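Das Licht, das wach bleibt

Wer nachts durch eine Wohnung in Tollen geht, braucht keine Lampe mehr. In der Küche leuchtet die Uhr vom Herd, im Flur der Router, neben dem Bett das Ladegerät. Ich habe lange in einem Dorf gewohnt, wo es um zehn Uhr ganz dunkel war, und ich habe mich an diese kleinen Punkte nie richtig gewöhnt.

Früher waren sie meistens rot oder grün. Blau kam erst später, und es kam mit grosser Kraft. Ein blauer Punkt sah nach Zukunft aus – und nach einem höheren Preis.
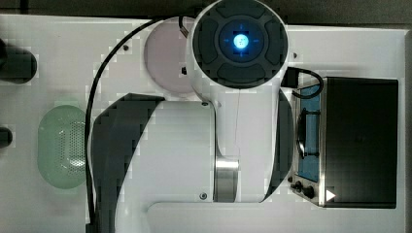 Blaues Licht in der Mitte einer runden Gelenkkappe.

Im Haushaltsgeschäft Karagiannis in der Altstadt fragen die Kunden inzwischen nach dem Gegenteil. Der Wasserkocher Skoltero, 149 Euro, hat gar keine Leuchte. Man hört ja, wenn das Wasser kocht. Er verkauft sich gut, besonders im Oktober, wenn die Abende länger werden.

Ich selber habe eine billigere Lösung gewählt. Mit schwarzem Klebeband habe ich 3 Lichter im Schlafzimmer zugedeckt. Das vierte, am Heizkörper, lasse ich leuchten. Es ist grün und sehr schwach, und ich finde damit den Weg zur Tür.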